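22 de outubro de 2022

Cubos de madeira, lote Clomovitz - acabamento e arestas. Continuação das notas de abril.

Recebidos 200 cubos em bruto. Separados 18 para os ensaios de tinta, o resto ficou na prateleira do fundo, na caixa de origem. A madeira veio mais seca do que a do lote anterior e levanta menos pelo com a primeira demão. Lixagem a grão 180 antes do primário, a 320 entre demãos. A Natália Kuruc tratou das faces de topo, que absorvem mais e pedem uma passagem extra de tapa-poros.

## Amarelo

Tinta Zisteck, à base de água, aplicada a pincel em três demãos finas. Com duas a cor ainda fica irregular nas faces de topo. Intervalo entre demãos: 3 horas. Experimentou-se reduzir para metade e a segunda demão arrastou a primeira junto às arestas; duas peças voltaram à lixa.

A cor muda bastante com a orientação da face. Contra fundo branco, a face de cima lê-se como amarelo mais claro e saturado e a da frente um pouco mais escura, a puxar para o laranja. A tinta é a mesma nas seis faces. Para comparar amostras, pôr sempre a mesma face virada para a luz, senão discute-se a sombra em vez do pigmento. 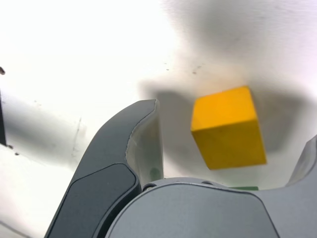
## Arestas

Raio pedido pela Gajdoš: ligeiro, feito à mão, sem fresa. O Edin Janevski fez metade das peças com bloco de lixa e metade com lixa solta. Com o bloco o raio sai constante; com a lixa solta os cantos perdem mais material do que o meio da aresta. Passa a usar-se só o bloco.

Nos cantos muito vivos a tinta recua e deixa a madeira quase à vista. Rever à lupa antes da última demão.

## Verde

Primeira demão dada hoje em 12 peças. Cobre melhor do que o amarelo e talvez bastem duas. Não misturar os pincéis: um resto de verde no amarelo nota-se logo.

## Superfície de ensaio

O tampo branco tem pontos escuros e riscos. Limpar com pano húmido e álcool; o que não sair é marca do próprio tampo e não se anota como defeito das peças. Se for preciso fundo limpo para comparar cores, usar uma folha de cartolina por cima.

## Pendentes

- Pedir à Kokia a ficha do verniz mate, com tempo de cura completo.
- Ensaio de aderência com fita nas peças amarelas, só depois de uma semana de secagem.
- Refazer as duas peças que voltaram à lixa.
- Edin: marcar a lápis o sentido do veio na face de baixo, antes do primário.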